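Simulation and Digital Twins > Faults and Troubleshooting

Topic: Gripper touches the board fixture in simulation, no collision reported

tretow_cell
Hello all. I have a problem which I consider a safety matter, even if it is still only in simulation. Our cell has one arm, a two-finger gripper and a fixture for a green circuit board. In June we ran 601 cycles overnight. The log was clean. When I replayed the file in the morning, I found 14 cycles where a finger goes into the fixture wall by 2 mm and comes out again, and the controller never stops. If the real arm does this, we break a board or a finger. Has somebody seen the same?

rathore_k
Classic. Your fixture has a simplified collision shape, one convex hull or a few boxes, and it does not match the mesh you see. Turn on the collision view and compare.

tretow_cell
I did this first. The fixture shape is correct within 0.1 mm. The bad cycles all come after number 146, before that there is not one.

Honorato
Then I do not agree with rathore_k. A wrong shape would fail from the first cycle. I suspect the finger linkage. The passive joints of such grippers drift a little when the solver has few iterations, and the pads are no more where the planner believes. Log the pad position against the flange.

rathore_k
It can be both. Drift alone does not explain why no contact is reported.

Honorato
It does, if the contact pair between finger and fixture is filtered. Many people switch it off to make the grasp stable, and then forget it.

cikeo_fan
Can you post some views of the cell? It is difficult to judge without seeing how near the gripper works to the fixture.

tretow_cell
Yes, from the replay. The third one is the close view, with the gripper closed on the dark cylinder.
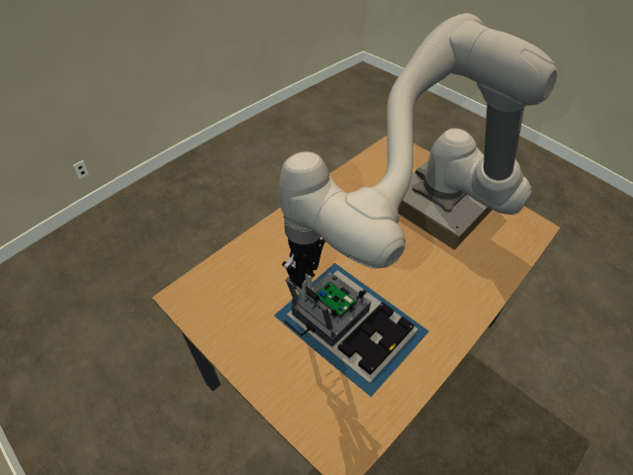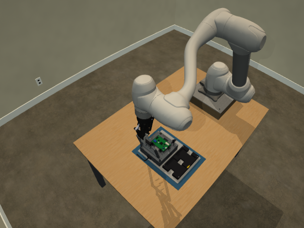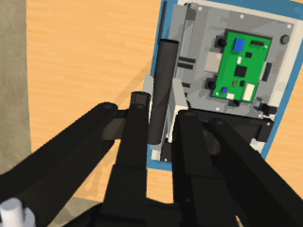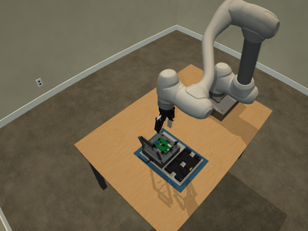

Honorato
Thank you. Please look in your config for the filter list before you change anything else.

tretow_cell
Found it. The pair of left finger and fixture was in the list, from an old test. I removed it and now the run stops with a collision alarm at cycle 151. The drift is still there, so I raised the solver iterations and started again.

rathore_k
Fine, I was wrong about the shape. But I would not trust the real cell only because the alarm works now. Set a force limit on the controller side too, and run the first cycles at low speed with a hand on the stop button.

Honorato
Agreed on this point. Please write here how the long run ends.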